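Toast, and the bread I learned to buy

Posted 7th October by Hanan Awad

When I moved to Cetley I did not know what toast was for. In my mother's house bread was bought in the morning and finished by the evening, so there was never any old bread to rescue. Here the bread comes in a bag and stays in the bag for a week, and people do not find this strange.

My first winter I rented a room from Mrs. Krawczyk, who ate two slices of rye every morning at 7 with butter and a little salt. She did not talk before the second slice. I copied her, first from politeness and then because I liked it. Her rye came from Gromow, the bakery behind the post office, and I still buy it there. They close for the whole of March, so in February I fill the freezer.

I have made some rules for myself since then. Rye must be sliced before you freeze it, or you will fight with it later. White bread I toast only when it is 3 days old. Flatbread does not belong in a pop-up toaster at all. I tried it, and I spent the evening taking out the pieces with a chopstick (unplugged, please). For flatbread you need an oven, even a small one, and a few drops of water on the top.

My cousin asked which is better to have, the small oven or the pop-up kind. I think both, if the counter allows it.

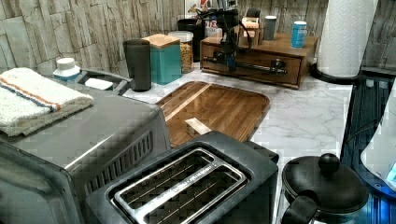

A toaster oven and a two-slice toaster, side by side on a marble-patterned counter.
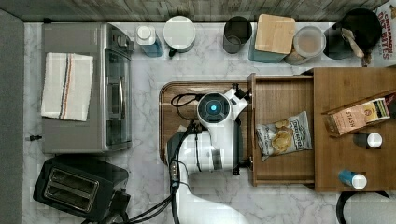 The pop-up is quicker and I use it on working days. The oven I keep for the things from home, such as bread with za'atar and oil, or cheese that has to melt slowly. My cousin says I am sentimental about it, and she is right, but she also asks for the za'atar bread every time she visits.

Last month I tried to bake the rye myself, from a recipe a reader sent me. The starter was fine. The loaf was flat and a little sour, and the middle stuck to the knife. I think my flour was too coarse, or I did not wait long enough before I cut it. Mrs. Krawczyk always said rye should rest until the next day, and I cut mine after one hour. I will try again with the finer flour from the Trallon mill and write down the times properly.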